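27 July 2020

My cousin's custody hearing got moved to November. The family court in Briltden says it is 2,728 cases behind, so the temporary order stays: the kids are with their father on weekdays and with her on weekends.

Her lawyer, Noreen Arain, charged $800 for the last filing. The school question is still open. He wants the parish school, she wants the public one, and the judge wouldn't rule on it by phone. 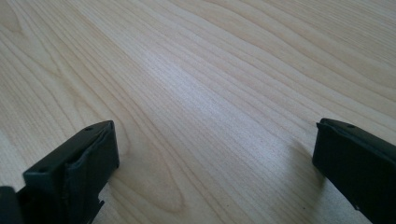 *Wood grain on a tabletop.*

I'll post again after the hearing.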